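Visit Report: Regional Toy and Gift Makers' Fair, Drumesness

Purpose of the Visit

Members of the Trinness Retail Association attended the fair in November to review new lines for the coming season and to meet small producers seeking shop placement. The delegation was led by Mairéad Coughlan, with Arvo Kuusisto and Ita Ó Flaithearta attending on behalf of member stores.

Soft Goods

The main hall was given over to soft toys, and food themes were well represented. Embroidered labels have largely replaced printed ones at this end of the market. Members considered the stitching on the plush ketchup bottle, with its red tomato and green leaves, a fair indication of the current standard.
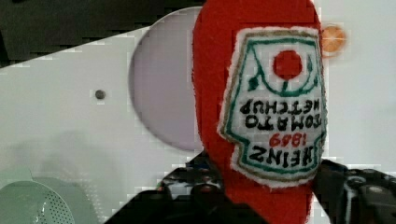
Trade Terms

Of the 31 exhibitors, 14 now accept opening orders of 6 units per line. Payment is generally due within 30 days. Kakon has withdrawn its carriage charge for shops in the district, and Barbier will exchange unsold seasonal stock once per year. Members are advised to obtain these terms in writing before placing an order.

Mr. Kuusisto attended the afternoon session on safety labeling. Printed guidance was limited, and the Association has requested further copies from the organizers.

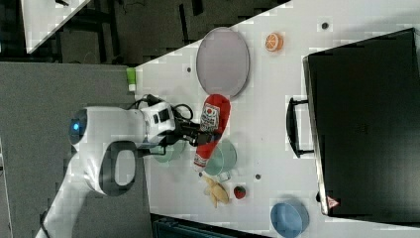
Questions from the floor dealt mainly with age grading and with washing instructions for filled toys. The speaker, Malachy Ní Bhriain, agreed to provide written answers, which will be circulated to all member stores.

Access and Facilities

Parking was adequate on Sunday morning. The loading entrance is narrow, and members collecting stock by van should use the north gate.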